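Drernham lance Osen, un plan de travail souple pour trier et ranger les petites pièces à la maison

Octobre - Par Milagros Vallejo, service de presse de Drernham

L'éditeur d'articles de rangement Drernham annonce la mise en vente d'Osen, un ensemble destiné à celles et ceux qui trient, classent ou emballent de petits objets sur une table ordinaire. L'ensemble se compose d'un tapis de table gris ardoise et de boîtes ouvertes blanches, vendues avec le tapis ou séparément. Il est disponible en magasin et par correspondance dès ce mois d'octobre.

Osen remplace la gamme Isah, arrêtée au printemps. Isah proposait des plateaux rigides à compartiments fixes. Les retours des acheteurs ont été partagés : les plateaux tenaient bien sur une étagère, mais les compartiments étaient trop étroits pour les jouets de construction et trop larges pour la mercerie. Drernham a repris le sujet depuis le début et a supprimé les compartiments. On pose le tapis, on pose une boîte dessus ou à côté, et on trie.

Le tapis a été dessiné à l'atelier de Lellthorpe, où l'entreprise met au point ses articles de bureau et de cuisine. Sa surface est lisse et mate. La couleur a donné lieu à de longues discussions. Une première série beige se confondait avec le bois clair des tables, et les pièces pâles y disparaissaient. Une deuxième, noire, marquait trop à la poussière. Le gris ardoise retenu laisse ressortir les couleurs vives comme les teintes claires. Il se nettoie avec un chiffon humide.

Les boîtes sont livrées sans couvercle. Ce choix a été discuté lui aussi, et Drernham proposera un couvercle en option au cours de la saison. Pendant le tri, les personnes qui ont essayé l'ensemble retiraient le couvercle et le perdaient sous le reste du matériel. Pour le rangement en placard, en revanche, elles le réclamaient.

Avant la mise en vente, 200 foyers ont reçu un ensemble complet et l'ont gardé chez eux. Ils ont rempli un carnet où ils notaient ce qu'ils triaient, sur quelle table et à quel moment de la journée. L'usage le plus fréquent est le rangement des jouets, devant la couture et le bricolage. Drernham a relevé 1 804 remarques dans les carnets. Beaucoup portent sur la place de la boîte : les uns la veulent au centre, les autres la mettent dans un angle, en partie hors du tapis, pour garder devant eux une surface dégagée.

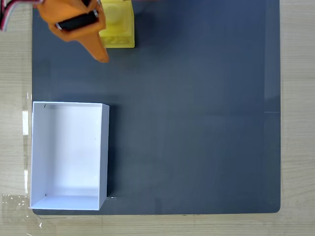

Le tapis gris ardoise sur une table en bois clair, avec une boîte blanche ouverte et une pièce jaune vif.

« Nous avions prévu un repère imprimé pour indiquer l'emplacement de la boîte, explique Milagros Vallejo. Les carnets nous ont convaincus de l'enlever. Chacun met sa boîte où il veut, à gauche, à droite, à cheval sur le bord. Le tapis est resté uni. »

L'emballage a été réduit. L'ensemble est expédié dans un carton plat, le tapis au fond et les boîtes emboîtées par-dessus. La notice tient sur une page. Elle recommande de poser le tapis sur une surface sèche et de le laisser à plat quelques heures après l'ouverture. Elle déconseille d'y couper au cutter et d'y poser un plat sortant du four - le tapis n'est pas un dessous-de-plat.

Osen est proposé en deux formats. Le petit convient à un bureau d'enfant ou à un coin de table de cuisine, le grand occupe une bonne partie d'une table pour quatre personnes. Les boîtes sont les mêmes dans les deux cas et peuvent être achetées à l'unité. Les propriétaires de plateaux Isah pourront continuer à commander des pièces de remplacement jusqu'à épuisement du stock.

Une présentation est prévue à Lellthorpe en octobre, à partir de 14 heures, dans la salle du rez-de-chaussée. Le public pourra y essayer les deux formats avec des pièces de construction, des boutons et de la visserie. L'entrée est libre dans la limite de 100 places. Les enseignants et les responsables de ludothèque qui souhaitent recevoir un ensemble en prêt peuvent en faire la demande sur place ou par courrier.

Drernham conçoit et distribue des articles de rangement pour la maison et le bureau. Ses ateliers sont installés à Lellthorpe.

Contact presse : Milagros Vallejo, service de presse de Drernham.

Commentaires (4)

mamie_couture
J'avais les plateaux Isah et je les aimais bien, moi. Pour les bobines c'était parfait. Est-ce que les nouvelles boîtes rentrent dans les mêmes tiroirs ?

Bertrand L.
Bonne idée le gris. Sur ma table en chêne clair je ne retrouve jamais les petites vis. Par contre il faudrait donner les dimensions exactes, « une bonne partie d'une table » ça ne veut pas dire grand-chose.

sylvie44
Même question que Bertrand pour les dimensions. Et le prix ?

Papa de 2
On faisait partie des foyers qui ont essayé. Le tapis est resté sur la table du salon tout l'été, les enfants trient dessus par couleur. Il me manque juste le couvercle pour empiler les boîtes dans l'armoire, j'attends de voir combien ils vont le vendre.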